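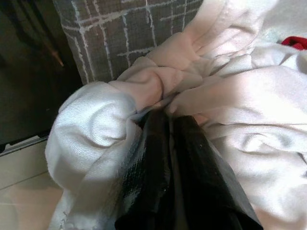
第三讲 示范数据是怎么攒出来的(以抓布为例)

一、先说说这一讲讲什么

上一讲我们一直在讲策略网络,怎么把图像编码、怎么输出动作,黑板上全是箭头。这一讲换个口味,讲网络吃的东西从哪儿来。我自己的体会是,一个做模仿学习的小组,真正花在调网络上的时间少得可怜,大部分日子都在采数据、看数据、扔数据,然后再采(我读研的时候有整整一个学期都在干这个,手腕都贴膏药了)。

所以这一讲会比较啰嗦,公式几乎没有,但是大作业能不能做出来,基本就看你这一讲听进去多少。

开头那张图是腕部相机的视角,两根黑色的手指扎进一大块白布里,把布捏成一小撮。大家先记住这个画面,后面好几处要回来用它。

二、为什么偏偏选布

每年都有同学问我,能不能换成抓积木。可以是可以,但是积木太乖了。积木有六个面,你给它一个位姿,它就老老实实是那个位姿。布就不一样,同一块布扔两次,两次的样子都不同,你根本写不出一个“布的位姿”来。状态写不出来,手工规则就很难写,这时候从示范里学才显得划算。

再看开头的画面,褶子从夹住的地方往四周散开,指尖埋在布里面,看不见了。也就是说,恰恰在最要紧的那个位置,相机是瞎的!网络要从周围褶皱的走向去猜手指到底夹住了多少。人也是这么猜的,只不过人还有手感。我们这套练习里没有给触觉,所以采数据的时候要想清楚:你作为操作员,凭什么判断“夹住了”?如果你凭的是站在旁边用眼睛看到的东西,而腕部相机看不到,那网络就学不到你的判断依据。

这个毛病有个说法,叫观测不一致。考虑到它太常见,我建议每个组都做一件事:至少有一部分示范,操作员只看相机回传的画面来操作,不准抬头看布。第一次这么干会非常别扭,夹空是家常便饭,但是夹空之后怎么补救,正好也是好数据。

三、几个词先对齐

一条示范,指的是从开始录到停止录之间的全部内容,图像、关节角、夹爪开合、指令,都在里面。有的组叫“轨迹”,有的组叫“回合”,课程里统一叫“一条”。

任务,指的是一句话能说清的目标,比如“夹住布的一角并提起来”。注意“整理布料”不算任务,太大了,两个人会有两种理解。

初始分布,就是每条示范开始的时候,布可能长成什么样、可能在哪里。这个词后面会反复出现,请在本子上画个圈。

四、任务说明要写到什么程度

大作业的数据用 Lurkent 这个课程项目的格式存,每一批数据前面必须有一页任务说明。我看过很多任务说明,最常见的写法是“夹起白布”。然后我问:夹哪儿?提多高?夹起来以后松不松?布滑了一半算不算?一问三不知。

我的标准很土:把这页纸交给隔壁组一个没参加过讨论的人,他照着做出来的示范,跟你的放在一起,你看不出是两拨人录的,那就写够了。

说明里要有开始条件、结束条件、失败的定义,还有一条大家老忘的,就是允许的动作风格。比如夹之前要不要先停一下?从上往下压着夹,还是从侧面铲进去?两种都行,但是一批数据里混着来,又没有标注,网络很可能学出一个中间动作,既不压也不铲,在布上面犹犹豫豫地晃。这个现象上一讲提过,就是多峰分布被平均掉了。

五、背景的事

腕部相机还有一个特点,它看到的背景会随着手臂一起动。同学们布置场地时盯着桌子上那块布,回头看录像才发现,画面里什么都有。还是拿开头那张来说,白布后面露出一块灰褐色、带白色格子纹的织物,左下角是浅色的地砖,右上角还有一小点红布。这些东西网络统统都看得见。

那背景要不要收拾干净?我的看法是看你要干什么。如果只是想在这个角落里把练习跑通,背景固定一点,能省不少数据。如果想换个房间还能用,那背景就得跟着变,垫的东西换一换,周围的东西挪一挪,位置也别老是那一个。最糟糕的情况是背景和动作之间有偷偷的联系。举个例子,假如你每次要往左提的时候,旁边恰好都有一块红色的布,网络会很高兴地学会“看见红的就往左”。训练误差漂亮极了,红布一拿走,全完。

所以换背景的时候要打乱着换,别上午一种背景做一个任务,下午另一种背景做另一个任务(我就这么干过,那批数据最后全扔了,心疼了好久)。

六、光线和白布

白布有白布的麻烦。开头的画面里,右上方受光的那一片已经接近纯白,左边鼓起来的那一块还能清楚地看到斜纹。同一块布,两边给网络的信息量差得很远。布料的纹理其实很有用,它会顺着褶子拐弯,等于是免费的形状线索。一旦过曝,这条线索就断了。

建议大家采集前做一件小事:把夹爪移到几个典型位置,每个位置看一眼回传画面,最亮的地方还能不能看出褶子。看不出来就把曝光压一点,宁可整体暗一些。自动曝光最好关掉,黑色的手指一进一出,自动曝光会跟着忽明忽暗,后面做图像增强的时候非常头疼。

还有手指本身。图里的手指是亮面的黑色,带着反光。反光的位置会随着手臂姿态变,网络有时候会盯着它看。这件事不用太担心,数据多样一点自然会淡下去,我提一句是怕你们做显著性图的时候吓一跳。

七、一条示范怎么录

下面是我们用 Filateo 采集程序的流程,按顺序来,别跳。

1. 把布重置。抓起来抖两下,从手里松开让它自己落。不要用手摆造型!人摆出来的“随机”一点都不随机,我们总会下意识地把好夹的角朝向自己。

2. 手臂回到起始位姿,这个位姿也要带一点扰动,程序里有开关,默认是关的,请打开。

3. 按下录制,停一拍再动。开头留一点静止画面,后面切分的时候好对齐。

4. 接近布面。速度均匀,别在空中画圈找角度。想好了再下手,没想好就先别按录制。

5. 下压,合拢。夹爪合上以后看一眼褶子,褶子往夹住的地方收紧了,再提。

6. 提起到说明里规定的高度,保持,停止录制。

7. 立刻打标签:成功、失败、存疑,三选一。千万别攒到最后一起打,录了十几条以后你绝对记不清哪条是哪条。

存疑这个标签请放心用。很多同学觉得存疑显得自己水平不行,硬要归到成功里去,结果训练集里混进一堆夹着一根线头晃晃悠悠的“成功”。存疑的那些,两个人一起回看再定。

八、要采多少条

这个问题我没法给一个通用的数,但是可以讲讲作业里的安排。每组第一轮采 11 条,就 11 条,录完马上停下来,从头到尾看一遍,再拿去过一遍训练流程。第一轮的目的是找毛病:时间戳对不对得上,夹爪开合有没有记反(真的有人记反,每年都有!),图像是不是糊的。

毛病修完再进第二轮,采到 87 条有效的为止。注意是有效的,失败的另存,不计入这个数,但是也别删。第二轮分成 3 个时段来录,早上、下午和晚上,光线自然就有变化了。每个时段里至少换 2 个操作员,轮着来,人累了以后动作会越来越懒,下压的深度会越来越浅,自己是感觉不到的。

有同学会问,为什么不一口气录完再说。唉,一口气录完,发现第一条就把相机编号配错了,那种心情我不希望你们体会。

九、失败的数据留着干嘛

第一个用处是训练一个判断成功与否的小分类器,下一讲要用。没有失败样本,分类器什么都说好。

第二个用处是看失败集中在哪里。把失败的那些起始画面拼在一起看,经常一眼就能看出问题,比如布边卷起来的时候老是夹空,或者布堆得太厚的时候手指下不去。看出来了就有针对性地补采,这比闭着眼睛再加一倍数据管用得多。

还有一类我特别喜欢,就是先失手、再救回来的。夹了一下没夹住,松开,挪一点,再夹,成了。这种算成功,但是请额外加一个“含补救”的备注。网络上线以后一定会失手,它要是从来没见过失手之后该怎么办,就会愣在那里,或者把空夹爪一本正经地举起来(很好笑,但是答辩的时候就不好笑了)。

十、清洗和检查

录完当天就要清洗,拖到下周你会忘掉一半的上下文。Norken 检查脚本会帮你查丢帧、时间戳倒退和关节跳变,这些机器查得比人好。但是下面这些它查不出来,得人看:

操作员的手有没有伸进画面。
结束的时候布到底在不在夹爪里。
标签和任务说明对不对得上。
中途有没有莫名其妙的长停顿(多半是在跟同学说话)。

看的时候用两倍速就行,别用更快的,太快了夹合那一下会漏掉。

划分训练集和验证集要按时段划,不要按条随机划。同一个时段里录的前后两条,背景、光线几乎一样,随机一划,验证集就跟训练集是亲兄弟,分数高得吓人,换个时段一测就露馅。

十一、本讲作业

每组交一份任务说明,一页以内,外加第一轮的全部数据和一段检查记录。检查记录不用写得漂亮,发现了什么、怎么改的,照实写。一个毛病都没找出来的组,我会请你们当面再看一遍录像。

文件传到课程的 Butt 目录下,组号写在文件夹名字里。九月底之前交齐,晚上十点以后服务器会做备份,传得很慢,尽量避开那段时间。

下一讲带上你们的失败数据,要现场用。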